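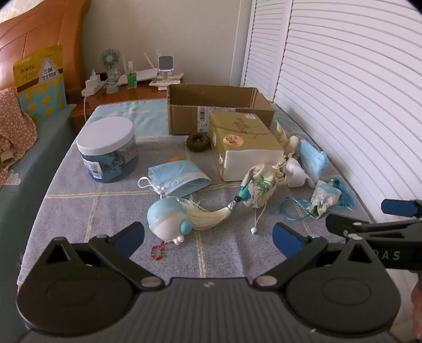 Ticket 1181: Sponsor gifts showing up as general donations

Opened by: Maricica Furtună, Hauser Children's Fund, Troltby office
Handled by: Vandana Maurya, Vangate support
Opened: 18 Mar 2024
Status: Solved, one small thing left open

What's going on

Hi Vangate people! I look after sponsorships at Hauser and I've got a puzzle for you. We have 14 sponsors whose monthly gifts have stopped attaching to their child. The money comes in fine, the receipt goes out fine, but in Vangate the gift lands under General Donations and the child's page says "No active sponsor." One of our sponsors logged in over the weekend to write a birthday letter, saw that message, and called me very upset (she thought we'd given her little girl to someone else). So I'd love to get this fixed fast.

Everybody else's gifts look normal. I checked by opening a whole bunch of them, which took most of my morning and two coffees.

What I tried before writing in

I logged out and back in. I tried a different browser. I opened one of the bad gifts, clicked Move to Sponsorship, picked the child from the list and hit Save. It said "Saved" in the green bar, and then when I reloaded the page it was back in General Donations. I did that three times on the same gift, so if your records show me doing something odd there, yes, that was me.

I also tried ending the sponsorship and starting it again, but I stopped at the warning screen. It said the sponsor would get a goodbye email and I did not want that going out!

First reply from Vandana

Vandana asked me for the fund code on one good gift and one bad gift. I didn't know gifts had a fund code. You have to open the gift, click the little arrow next to the amount, and it's down in the gray part. The good one said SP-EDU. The bad one said SPEDU, no dash. I looked at the rest and they're all the same, no dash on any of the bad ones.

She also asked if we'd changed anything with our card processing lately. Well, yes. We moved our card payments over to Silex last month, and I'd completely forgotten, mostly because it was done on a day I was out. I sent her the file our office had uploaded for the move.

What she found

The sponsors who got moved were in two batches. The first batch of 10 was uploaded from a spreadsheet where somebody had typed the codes by hand. The other 4 were people who signed up on paper at our spring dinner, and those were copied from the first sheet, so they picked up the same mistake. Vangate didn't know what SPEDU was, so it put the gifts in the default place.

The reason my fix wouldn't stick is that Silex sends the code over again every time the gift page refreshes, and it writes over whatever I picked. So I could have sat there clicking Save until supper.

The fix, in case anyone here needs it again

1. In Silex, go to Recurring Plans and open the sponsor's plan.
2. Click Edit Labels. The fund code is the second box. Change it to SP-EDU, with the dash, all capitals.
3. Save it there first. Don't touch Vangate yet.
4. Wait for the plan to show "Synced." Mine took a few minutes each, and one of them I had to nudge with the Sync Now button.
5. Go to Vangate, open the gift, and choose Move to Sponsorship. Pick the child and save.
6. Reload the page and check that it stayed put.

I did the first one with Vandana on the phone and then the rest by myself. Please don't use the Bulk Move button for this. She says it skips the child's name and just puts everything in the sponsorship pot, and then you'd have to match them up all over again.
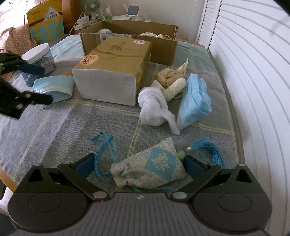
Floral sachet with a blue tassel.

Update, after lunch

All of them are fixed! I opened every child's page and the sponsor's name is back on each one. I called the lady with the birthday letter and she wrote it while we were still on the phone, and read me most of it too. It's in the system and marked for the next mailing to the hostel.

One thing did look strange. Two of the children now have their sponsor listed with a start date of this month, even though those folks have been with us for years. Vandana says that's only how the page shows it after a move and the full history is under the Past Gifts tab. I checked and it is there. I'd still like the real date on the front, since our sponsors notice that kind of thing and we send a card on their anniversary.

Reply from Vandana

She can put the dates back by hand on her side and has asked me for the two names and the original start months. Sent. She's also asking their team whether Vangate could show a warning when a fund code doesn't match anything, which would have saved me the morning.

Still open

The start dates on those two. Also, I'd like to keep this ticket open until the April gifts come through, just so I can see them land in the right spot with my own eyes. If they do, I'll close it myself.

Thanks so much, Vandana!

Maricica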